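December, evening

Back on the early shift, 28 breakfasts, two of them late. Rain all morning. The delivery from Sauerland came without the oats again and Carola rang them and got the usual answer.

The Urkholm people were in at 9 to go on with the arm. I still call it the arm. Carola says we should give it a name before the lads do, but I don't want to. It won't be bolted in until after New Year, and for now all of it happens on the computer in the back office, in a kitchen they have built on the screen to stand in for the small guest kitchen upstairs. Đạt Tô runs it. He sets a job going, we watch, and then he asks what a person would do differently. I had thought I would be in the way, but he writes down most of what I say.

Today's job was putting things up on the shelf over the worktop. 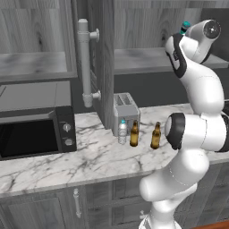 I asked him why he had started with the shelf, when the job we all hate is wiping down after the guests have gone. He said wiping is harder. A cloth goes where it likes and he would need to know how hard to press. Putting away he can do now, so we get putting away. I can see the sense in it, but it does mean that the part I would gladly hand over is the part I keep.

So-yul Sun came down from the office at half past ten with the new rota. From February the upstairs kitchen loses its evening person. That is Kazue's shift. She isn't losing hours, they are moving her to mornings with me, and she was told last month, so there was no surprise in it. All the same it looked different on paper with her name gone from the column. Kazue read it through, asked who would lock up, and went back to the potatoes. So-yul didn't know who would lock up. It hadn't been put down as a job because it was just something Kazue did on her way out, along with the windows and the bin and turning the fridge back down when guests had fiddled with it.

I said we ought to write out everything the evening person does, the small things too. So-yul agreed and gave it to me. I should have seen that coming.

After lunch I went back in for an hour with Leonie Eichhorn, who looks after the Cusau site, where they are getting the same thing in spring. She wanted to know if the staff there should be shown it early or only once it is working properly. I said early. When we first heard about ours it was in a letter, and people had filled in the rest themselves by the end of the week.

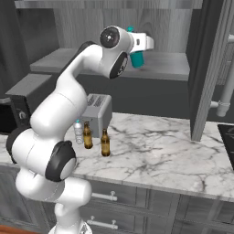

Leonie is mostly worried about space. The kitchen at Cusau is narrower than ours and two people can hardly pass with a tray, so she kept asking how far out the arm needs to swing and whether anyone could still make toast while it was at work. Đạt said it would stop if you came near. She said then it would be stopping all day. I had been looking at the teal thing in the gripper, up by the shelf, and then at the water bottle and the two brown bottles standing out in front of the toaster, and I asked about those. Our guests leave bottles out just like that, and some are empty and some are not. I wouldn't put either kind on a shelf. I pick one up and know by the weight, and it goes in the crate or back to whoever left it. Đạt said the arm could be made to judge weight, but somebody would have to tell it what to do about a half-full beer at eleven at night. I said Kazue would know. He asked if he could talk to her, and I took him through to the main kitchen.

They were at it for a good while. She showed him on the table with a vinegar bottle. I did the rest of the potatoes.

Pay: So-yul says the morning rate is the same as the evening one without the late supplement. So Kazue is down by that, and that wasn't in the letter. I have told her to ask for it in writing. The man from Wusomura who came in the autumn said in front of all of us that no one would be worse off, and I wrote it in here at the time, so I can find the page for her.

Home by 8. Feet bad. Began the list for So-yul at the table and got as far as the windows. Must ask Kazue about the key for the side door, and order oats from somewhere else.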